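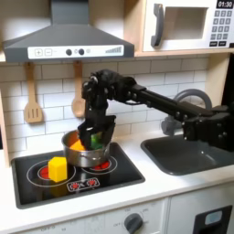
Chapter 7. Local Exhaust in Kitchens

Local exhaust removes steam, grease and smoke near the point of release, before they mix with room air. Capture depends on the shape of the hood, its height above the burners and the rate of air flow. A sloped canopy that narrows toward a chimney, the form copied in the toy kitchen, guides the rising plume to the duct inlet. Section 2 covers canopy sizing. Later sections treat duct losses, using test data from the Letaden apartments, and the supply of makeup air.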